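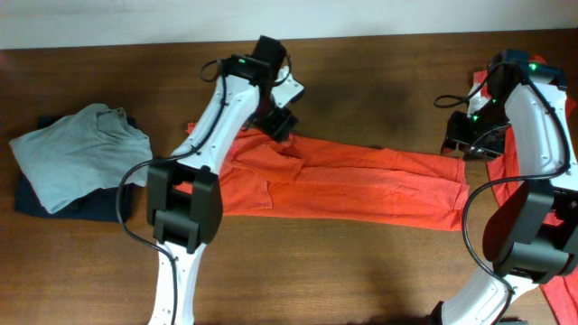 Iestyn Samuel
Responsable de l'atelier textile, vestiaire d'Etville

Rapport d'avancement no 2, adressé à la fondation Eynon
2020-05-12

Madame, Monsieur,

Vous nous aviez demandé un rapport « bref et concret ». Le premier faisait 15 pages et parlait surtout de nos intentions. Celui-ci parle de linge.

Où en est le tri

Le vestiaire a reçu 128 sacs depuis le versement de la première tranche. Tous sont ouverts, ce qui n'allait pas de soi : l'ancienne méthode consistait à ouvrir le sac du dessus, à soupirer et à le refermer. Les vêtements passent maintenant par la table de pliage avant de rejoindre les rayonnages, sans étape intermédiaire sur une chaise. La chaise a été retirée de la pièce en mars. On m'en reparle encore.

Les pièces trop abîmées partent en chiffons, les autres sont lavées, séchées, pliées, étiquetées. Le lavage tient la cadence. Le séchage aussi, depuis que nous avons monté les deux portants Stativport prévus au budget, dont un à l'envers la première fois. Le filtre Filtero commandé pour le sèche-linge est arrivé dans le mauvais diamètre ; l'échange est en cours et je joindrai la facture corrigée au prochain envoi.

Reste le pliage, qui est de loin le poste où nous avons le plus appris, façon polie de dire que nous l'avions très mal estimé.

Le pliage

Notre dossier annonçait un format unique pour tous les hauts : un rectangle, toujours le même, calé sur la largeur des tablettes. Sur le papier, c'était superbe. Sur le bois de la table, le vêtement rouge orangé se présente en une longue bande étroite, assez régulière du côté de l'ourlet, nettement plus chiffonnée à l'autre bout, avec un pan posé en biais qui a tout l'air d'une manche. Les épaisseurs superposées ne s'arrêtent pas au même endroit. Je vous laisse juger de l'écart avec le schéma de l'annexe B, que j'avais dessiné moi-même, à la règle.

La bande longue est une étape reconnue de notre méthode : on plie d'abord dans la longueur, on lisse, puis on rabat. Le rabat ne pose pas de difficulté. C'est le lissage que l'on saute, par optimisme, et que l'on retrouve ensuite sous forme de bosse au milieu de la pile. J'ai fait ajouter le mot LISSER sur la fiche affichée à l'entrée, en capitales. L'effet est mesurable pendant une demi-heure.

Pour les piles, la consigne est de mettre le foncé en dessous et le clair au-dessus, afin que l'étiquette se lise mieux. Elle est suivie : le tissu gris-vert clair est bien posé sur le bleu marine. Il y est posé avec une certaine liberté, je le reconnais, un coin d'un côté, un autre plus bas, et une rondeur sur le dessus que le règlement ne prévoit pas. Le bleu marine, presque entièrement caché, fait preuve d'une tenue exemplaire.

Nous avons donc abandonné l'idée du rectangle unique. Trois formats le remplacent : court pour les tee-shirts, long pour les manches longues et les tricots fins, et un troisième, officiellement nommé « volumineux », que l'équipe appelle autrement. La fiche de chaque format tient sur une demi-page. Les tablettes du haut ont été redescendues d'un cran pour accueillir le troisième.

Ce que nous n'avons pas fait

Le classement par couleur, promis pour ce trimestre, n'a pas commencé. Il suppose un accord préalable sur la question de savoir si l'orangé est un rouge. Deux réunions y ont été consacrées. Je propose de trancher seul et d'en assumer les conséquences.

Les draps-housses ne sont pas traités non plus. Ils sont roulés, ficelés et rangés sur la tablette du bas, où ils ne gênent que les gens qui regardent en bas.

Budget

Les dépenses de mobilier sont engagées à 100 % et je n'en demanderai pas davantage. La ligne « petites fournitures » est moins sage : les étiquettes cartonnées se décollent à la vapeur, et nous sommes passés aux étiquettes à nouer, plus chères et plus lentes à poser, mais qui ont le mérite de rester sur le vêtement concerné. Je sollicite votre accord pour couvrir la différence avec le reliquat de la ligne « communication », intact, puisque le dépliant prévu n'a jamais été plié, ni du reste imprimé.

Suite du calendrier

D'ici à la fin de juin, nous comptons terminer la mise en rayon des hauts, reprendre les piles faites avant l'adoption des trois formats et commencer les pantalons. Les pantalons se plient bien. Je l'ai écrit aussi des hauts dans le rapport précédent, page 4, et vous prie de lire cette phrase avec la même indulgence.

L'inventaire complet vous parviendra avec le rapport suivant, au format de tableau que vous avez fourni. J'y ai ajouté une colonne « état du pli », facultative. Si elle ne vous est d'aucune utilité, supprimez-la sans me le dire.

Avec mes salutations respectueuses,

Iestyn Samuel

Pièces jointes : factures du mobilier, fiches de pliage (court, long, volumineux), annexe B révisée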